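Bench notes, parts tray and the open tower
31 August 2020

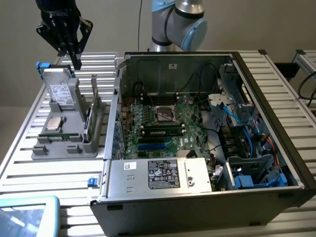 Really happy with the tray layout now! Every part has its own pocket or slot, so you can see at a glance what's out of the case and what isn't. The hard drive stands at the back with the blue carrier handle clipped on top, the processor has the square pocket, memory goes in the long slot below it, and the card stands on edge on the side nearest the computer. I like the card that way much better than flat (Sreekumar's idea, and a good one).

Case goes on its side, side panel off, straight on the slats. I tried it upright first and spent the whole time with my wrist bent the wrong way. On its side the inside is wide open and the light gets right in.

Fit notes from today:
- Memory slot is spot on, leave it alone.
- Card slot is a touch tight at the bottom. File it a little, 3 strokes a side, then try again.
- Processor pocket could use a finger notch. Bongani has the drawing, it's number 331 in the Irnton folder.

Went through the whole strip-down order 4 times and the last one felt great, no hunting for anything. Drive first, then card, then memory, processor last.

Still to do: ask Bongani for a second tray so two of us can work side by side, and find out if the Draremitz cases use the same drive carrier. I'd love it if they did.

Last updated: Monday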